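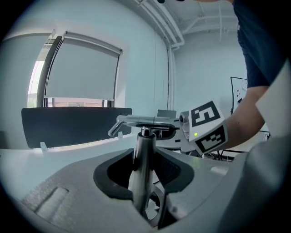
Arkow hand-held demonstration grippers, reviewed after 10 days of use
June 15, 2024

We bought the Arkow pair to replace kinesthetic teaching on our bench arm, where an operator had to drag the wrist through every motion. With the hand-held units the operator performs the task directly and the trajectory is recovered afterwards from video and the marker poses.

Each gripper comes with its own charger and a calibration board. Setup took 51 minutes the first time, most of it spent on clock sync between the two units. The manual covers this in one paragraph and gets the menu order wrong.

Tracking is good while the square markers face the other unit. The status light on the white body is small, but I could read it from a normal standing position. Wrist rotation is where the data suffers. Past a certain angle both markers drop out and the software interpolates without a warning - check the pose log before training on anything. Damian Zieliński wrote a short script that flags the gaps, and we now run it on every session.

Trigger travel is long and slightly notchy. Krystyna Grabowska has smaller hands than I do and found the grip tiring after three sets of demonstrations. I had no trouble.

Compared with the Seltell remote-control station we used before, collection is much faster. We have almost 2000 usable demonstrations, mostly two-handed handovers. The Seltell still wins for tasks near the arm's joint limits, where a person will happily do things the robot can't follow.

Export works. The firmware updater failed twice on Linux and needed a Windows laptop.

Recommended for bimanual work on a table. For anything with a lot of wrist roll, ask for a loan unit first.

Senan Ó Néill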